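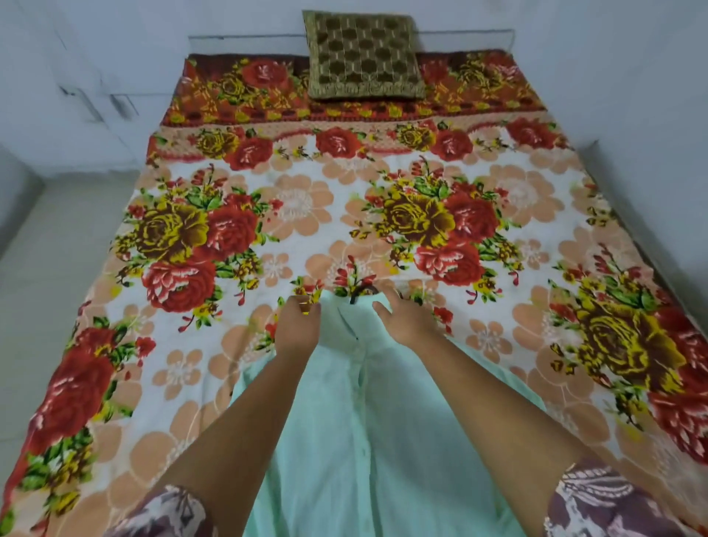

Equipment plan for the garment handling work

The equipment budget for the coming year was settled at the planning meeting on 6 October 2021, and several people have asked what is in it and what was left out. The short version is that we are buying one arm, two grippers, a second set of head-mounted cameras and a good deal of storage. We are not buying the two-armed station that was on the list in July.

The garment handling work has two halves. One is recording: people at home fold, smooth and button their own clothes on whatever surface they normally use, and we collect the view from the head. The other is the bench at Kinanent, where the robot tries the same jobs. Until now most of the money has gone to the bench. This plan moves a larger share to recording.

Alcides Rocha, who put the figures together, started from the hours log. The bench arm was in use for less than half the time it was available. The cameras were booked out nearly every week, and there was a waiting list for them through the summer. A second robot station would have doubled the part of the setup that already had slack in it.

What we are buying

Cameras. We have 5 working head-mounted sets and will go to 30. They will be the same model we use now, so the mounts, chargers and calibration boards carry over. Each set goes out in a case with two batteries and a printed card of instructions. The cards are being rewritten, as the current version assumes a table and plenty of people do this work on a bed.

Arm. Sosine will supply a single arm with a longer reach than the present one. The old arm can't get to the far hem of a full-length garment without the cloth being moved toward it, and moving the cloth undoes the smoothing. The new one will be bolted to the existing frame. Delivery is quoted at twelve weeks, with installation extra. We have allowed two days for installation and one for the safety check.

Grippers. Both come from Dader. One has flat, thin fingers for picking up a single layer of fabric at an edge. The other has soft pads for pressing and spreading. We looked at a five-fingered hand and decided against it for this year. The purchase price was only part of the problem. The maintenance contract came to more than the two grippers together, and repairs meant sending it away for a month at a time.

Storage. Video from 30 cameras fills disks quickly. The plan includes a new storage server, a backup unit kept in the other building, and spare drives bought up front. Last time we left the spares out and ended up paying for them from the travel line.

Small items. There is $3,355 for mounts, cables, memory cards, cases, a garment steamer and fabric. The fabric money is mainly for bedding and clothes in busy prints. The bench has used plain gray cloth from the beginning, and the software finds a pale shirt on plain gray very easily. It does much worse when the sheet underneath is covered in flowers, and so the bench needs a few sheets like that.

What was left out

The two-armed station is deferred. Ibsa Habte argued for keeping it, and his point is recorded in the minutes: people smooth a garment with both hands, one holding while the other presses, and a single arm will always be working around that. The group agreed with him on the substance. The difficulty was floor space. The station needs a fenced area larger than the current bay, and the wall between the bay and the store room can't come down before the lease is renewed. If the lease goes through, the new arm can serve as one half of a two-armed station, and the frame was chosen with that in mind.

The mobile base is also deferred. The quote from Tesfamariam is good until the end of the budget year and we will ask them to extend it.

Running costs

Each camera set costs more over its life than it does to buy. Batteries, replacement straps, shipping both ways and the time spent checking footage have all been budgeted separately this year – they used to be lumped under supplies, and it was hard to see why supplies ran over. We have also set aside $2,000 for repairs. Any of that left at the end of the year goes toward the next batch of batteries.

Ordering

The cameras and storage will be ordered first, then the grippers, then the arm. Anyone who wants a camera set from the new batch should put their name on the booking sheet with the number of sets and the dates. Requests to change the small items list should go to Alcides before the orders are placed. The full spreadsheet, including the quotes we turned down, is in the shared planning folder.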